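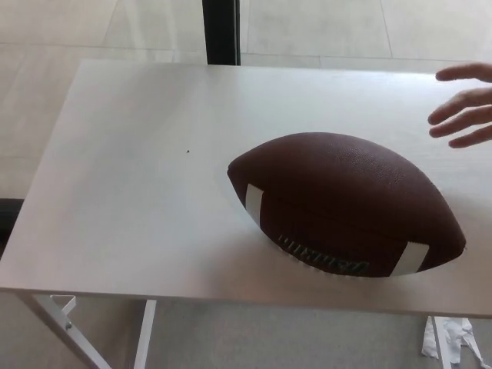

Can we order the second arm now and sort out the grippers next year?

Only if the gripper money is set aside in this year's budget, as the Stemstead quote covers the arm, the controller and a mains lead, and stops there.

Ticket status: open, waiting on requester
Raised by: Þórarinn Bach, Dovside handling lab
Category: equipment planning

Log

09:10 – Quote received from Stemstead. Price holds until the end of March. Delivery is 10 weeks, which in Stemstead weeks could mean anything.

09:45 – Checked the list of test items against the two-finger gripper we own. Boxes fine, tins fine. The football is pointed at both ends and rounded everywhere else, and the jaws open to 56 mm. I have written "unsuitable" in the notes, which felt polite.

11:20 – Rang Ghauri about a soft gripper. They will lend us one for 2 weeks if we pay carriage both ways. Asked them to put it in writing. They sounded hurt.

13:05 – Brandik sell a wider set of jaws that fits our existing mount. Cheaper, but the pads are a separate line on the invoice, and so are the screws.

14:30 – Finance ask whether we could buy easier objects instead. Passed to Þórarinn for a reply, with sympathy.

15:50 – Þórarinn says the football stays on the list. Payment terms with Brandik are 90 days, so the jaws could go through first and the arm after.

Next step: requester to confirm loan or purchase before the arm order is signed. Please don't close this ticket again.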